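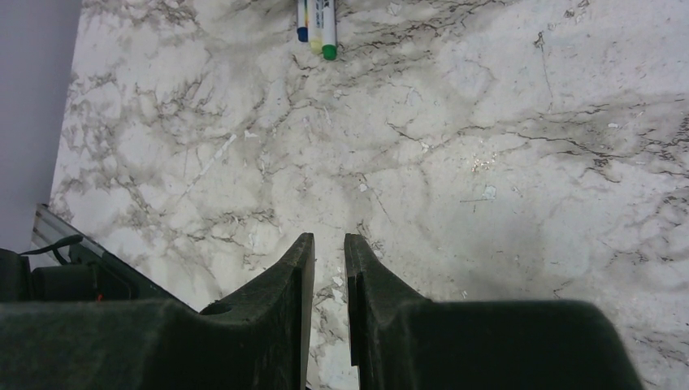 Small jobs before the boats go back in the water

Our lake opens for boats again in March, and every year the members ask me the same things at the Plolemholm dock. I wrote down what works for me at home.

Registration numbers on the hull. Wash the place with dish soap and dry it well before you put new numbers. Mark the line with masking tape first. Press from the middle to the outside with an old plastic card, and leave it for 24 hours before it gets wet.

Old decals. Warm them with a hair dryer and pull slowly, almost flat to the hull. The glue that stays can be removed with a little cooking oil on a cloth. After the oil you must wash again, or the new decal will not hold.

Life jackets. Never put them in the dryer. I hang mine in the shade on a wide hanger, with all the buckles open. Beatriz Frade turns hers inside out after two hours and they dry more evenly.

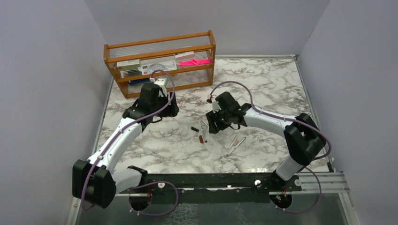 Dock and ropes

Stiff rope becomes soft again if you leave it overnight in a bucket with warm water and fabric softener. Put 3 spoons for 10 liters, not more. Rinse it the next day.

For green spots on the dock boards I use a stiff brush and plain water, always along the grain. Please do not use bleach so near to the lake.

A padlock which does not turn wants graphite powder. Oil collects the sand, and in summer you will have the same problem again.

Hiếu Thân asked me also about mouse nests under the boat cover. I still don't have a good answer for this one.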